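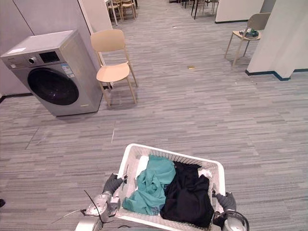
Laundry build at the Tikley workshop

Basket carry, both hands on the rim. A teal garment and a black one are in it, with the washer up ahead on the left.

This page belongs to the laundry robot that Valentin Vidal and I have been putting together at Tikley, the shared workshop behind the Hawthorne building. The robot goes by Minum. It has two arms, two gripping hands and a camera in the head, and the job we want it to do is carry a basket to a washing machine, load it and shut the door. I pay for the parts and do the wiring. Valentin writes the control code and keeps the parts list.

Notes on the work so far, last updated 2026-06-18.

Hands
The fingers are dark gray and curl over the rim of the basket. We started with a pinch grip on the sides, but the lattice flexed too much. The rim is solid and holds its shape.

Arms
Silver housings at the joints. The shoulder motors came from Cloltent and were the most expensive part of the build. Each one took 4 bolts and a spacer we had to print twice.

Cables
One thin black cable still loops out from the left arm. It will go inside a sleeve once we settle on the length – the first one I cut was 20 cm short.

Basket
White plastic, rectangular, with open sides. We tried a round one in early June and the hands kept ending up at different heights.

Washer
Front loader with a round door and a selector knob on the control strip. Minum does not touch the knob yet. Loading comes first, then the door, then the controls.

Floor
Gray striped carpet. The stripes gave the floor tracking some trouble, and Valentin spent an evening on the filter settings. We now run the base at 30 percent speed and plan to try 40 when the turns are smoother.

Next to do
Re-print the left wrist cover, sleeve the cable, and write the reach into the drum. More pictures will go up when the door routine is ready.

Page and captions by Rawan Fakhoury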